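We use cookies to remember your settings and measure traffic. Accept all | Manage preferences

Tick Rate Is the Wrong Thing to Argue About
Opinion | April | by the Vandis network desk

Every time a tournament match stalls, the same demand comes back: raise the tick rate. It came back on Tuesday, after the Celham qualifier lost two maps to server stalls, and it will come back next season. I think the demand is aimed at the wrong part of the system.
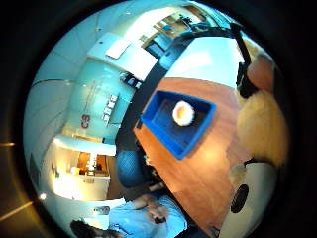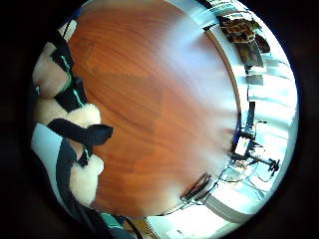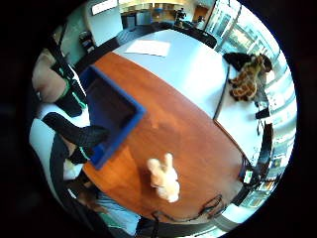 A wooden table figures in all three pictures.

A server tick is one pass of the game simulation. The server reads the inputs it has, moves the world forward, and sends the result to the players. A higher rate means less delay between an input and its effect. It also means less time to finish each pass. When a pass runs over its budget, the next one starts late, and the players see a stall.

The Celham servers did not stall for lack of ticks. The organizer published its frame logs, and I have read them. Median pass time was well inside budget for both maps. The trouble was in the tail. In one stretch of 2,000 passes, 38 went over, and most of those came in tight groups. Single late passes are hidden by client interpolation. Groups of them are not. Raising the rate on the same machines would have cut the budget and made the groups longer.

The groups line up with the replay writer. Kiani, the replay tool used at the event, flushes its buffer to disk on the same thread that handles outgoing packets. On a quiet map the flush is small. In a late team fight, with every player casting and every unit moving, the buffer fills fast and the flush can hold the thread for 200 milliseconds. That is long enough to lose a fight, and at this level a fight is often the map.

There are two fixes. One is to move the writer to its own thread and accept a small copy cost. The other is to stop writing replays on the match server and record from a relay. The second is cleaner. It also needs a relay that is close to the server and is tested before match day, and most mid-size organizers have neither.

Deltasen, which hosts the servers for this league, has offered a higher-rate tier to teams that complained. I would turn it down. A better use of the same money is a public service target written in terms of the worst passes: the longest stall allowed per map, and what happens to the map when the limit is broken. At present the rulebook speaks only of disconnects. A server that freezes and recovers has, under those rules, done nothing wrong.

Some players will say that they can feel the difference between rates. Many of them can. On a healthy server I would take the higher rate too. But a practice lobby holding a steady pace is a poor guide to a match server that is also feeding a broadcast, an observer client and 900 spectators through one process.

The league should require the frame logs after every official match, in a fixed format, within a day. Celham did it without being asked, and it took one export script. The other organizers run the same build and can produce the same file.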